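Second Division Sides Rethink the Coaching Staff

When Grovonach parted with its offensive coordinator in January, the club did not advertise for a replacement. The head coach took over the play calling himself, the quarterbacks coach was given charge of the weekly game plan, and a position that had existed since the team joined the league was removed from the staff list.

The decision drew little comment at the time. Three other clubs in the division have since made similar changes, and the league office now expects to review its staffing guidelines before the summer meeting.

Under the present rules, a club may register up to 15 members of football staff for the season. Most register fewer. The cost of a full-time coordinator weighs heavily on teams that draw modest crowds and pay their players by the game, and several boards have concluded that the salary would be better spent on medical care and on travel.

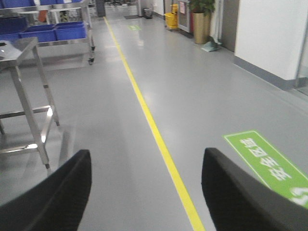
Elisa Negri
Senior Writer, League Affairs

Fouad Shboul has coached at this level for most of his career and spent four seasons as a coordinator before moving to the head position at Ekton. He keeps both coordinators and intends to go on doing so.

"A head coach has the officials to deal with, the clock, the injuries and the substitutions," he said. "If he is also looking down at a call sheet, something will be missed. I have done both jobs in one afternoon and I did neither of them well."

Ekton finished last season with 7 wins, one more than Grovonach. Shboul does not regard the difference as proof of anything. His own offense stalled badly in the final month, when the starting center was out and the line had to be rebuilt twice.

The clubs that have reduced their staffs point to a different benefit. With fewer voices on the headset, they say, the play reaches the quarterback sooner and leaves him more time at the line. Grovonach was penalized for delay of game 3 times in the whole of last season, the lowest total in the division — although the club also ran fewer plays than most of its opponents.

Player development is a harder matter to judge. Coordinators in the second division have traditionally done a good deal of teaching, much of it with linemen and tight ends who came to the position late. Where the post has gone, that work has passed to assistants who are often part-time and who may not arrive until the evening practice. Plorkura, which cut its defensive coordinator two seasons ago, restored the position last fall after its young secondary gave up long touchdowns in consecutive home games.

The league has so far declined to set a minimum. A proposal to require at least one full-time coordinator on each side of the ball was discussed at the winter meeting and sent back for further study, with smaller clubs objecting to the expense. A revised version would apply only to teams with an operating budget above a fixed level, which has yet to be agreed.

Grovonach will open its spring practices on a Friday evening with the same arrangement in place. The club has confirmed that the head coach will continue to call plays through the end of his current contract.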